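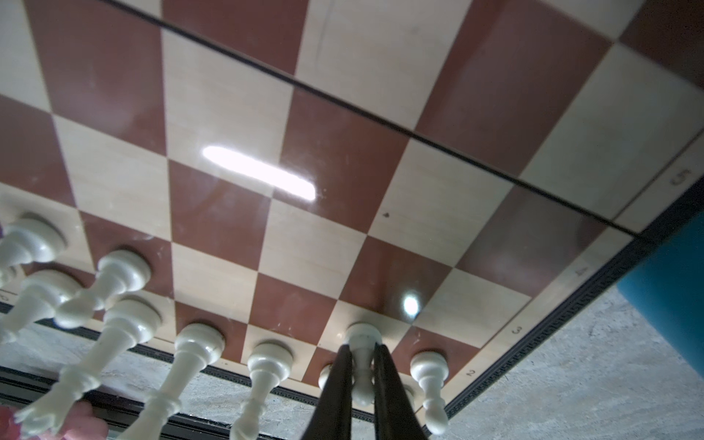
Search this site Search Go

Every robot lab has a rulebook, and every rulebook is about the elbow. Ours at Vostumero runs to 153 clauses. You may learn the stopping distance of a joint you will never meet. On putting a pawn back where it belongs, it offers "return items to start." 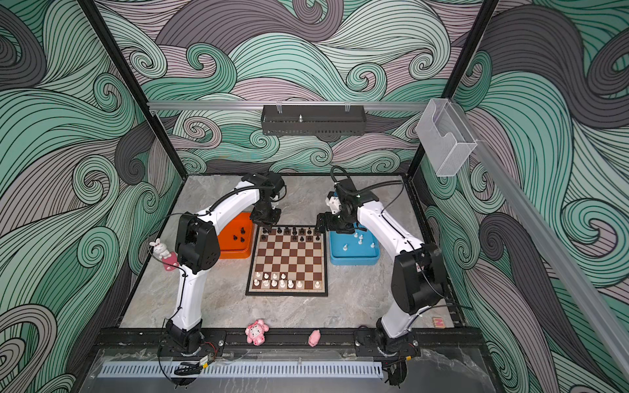 Two arms, one board, a tray on each side.

Start where? Raquel Matos reads that as the right square. Montri Bunnag reads it as anywhere on the board, standing up. Both have signed off runs, and both sets of results went into the same table, where they get along fine. 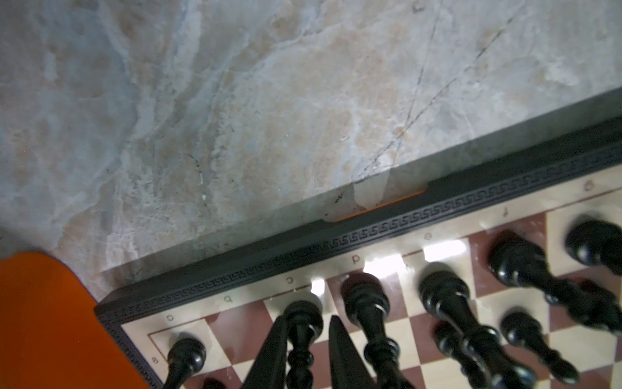

Fingers on either side of a piece on the b-file.

I would trade 2 pages on cable color for 3 plain lines: say what counts as placed, say who may touch the board during a run, and write down the tries that failed. Monique Lemaire calls this fussy. She also irons her lab coat. 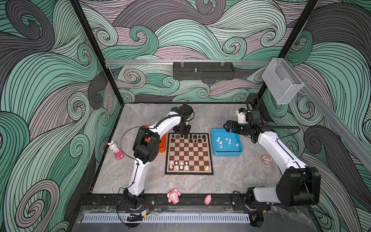
Black pieces toward the back, more white ones in the blue tray.

The next draft is due in July. I'm told it has a new section on elbows.

253 shares
3 comments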